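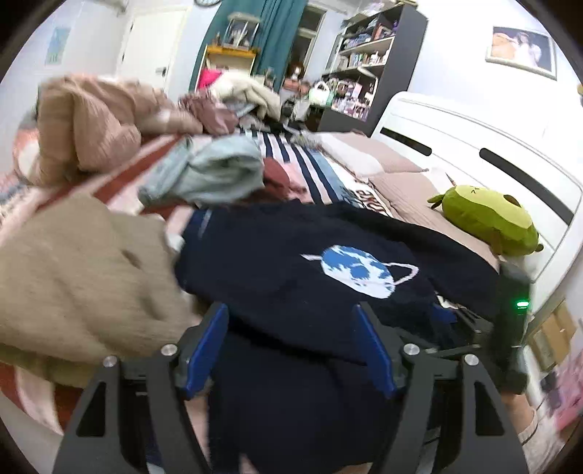 Putwood Clothing Reuse Scheme: interim report to the Gurar Fund

Prepared by Yaryna Symonenko, 17th September

1. Period covered

This report covers the first 6 months of the grant. Spending is within budget on all lines except transport, where the second van lease began earlier than planned. A transfer from the printing line is requested in section 5.

2. Collection

Household collection operates on the east and north routes. The west route is suspended until the bridge on Koval Road reopens to vehicles over the weight limit. Garments received to date total 2,972 against a target of 2,000. Most of the excess is knitwear, handed in ahead of the cold season. Denim and children's outerwear remain below forecast.

3. Sorting and grading

Items are graded A (resale), B (repair) or C (fiber recovery). The grading sheet was revised once during the period. Pilling is now recorded separately from holes and seam failure, as the earlier sheet placed too many heavy knits in grade C. Households are asked to sort at home before pickup, keeping knits apart from woven items, and to leave bedding out of the bag. 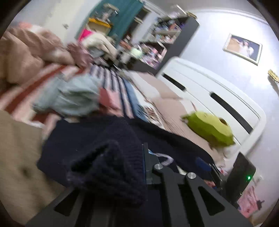 Zakhar Shevchuk asked at the last review whether heavy knits should be weighed on arrival, given that the recovery contractor pays by weight and the scheme reports by item. Both figures will be recorded from November. The change needs one additional scale at the Firnovness depot.

4. Repair

The repair bench runs two sessions a week. The backlog stands at 36 items, mostly zippers and cuffs. Matching yarn for dark knits is ordered in bulk; lead time from the supplier has lengthened. Severyn Romaniuk has taken over the bench schedule from Zoia Fedoruk.

5. Requests to the Fund

a. Approval to move the unspent printing balance to transport.
b. Approval to purchase one platform scale.
c. Confirmation of the format for the item and weight figures in the final report.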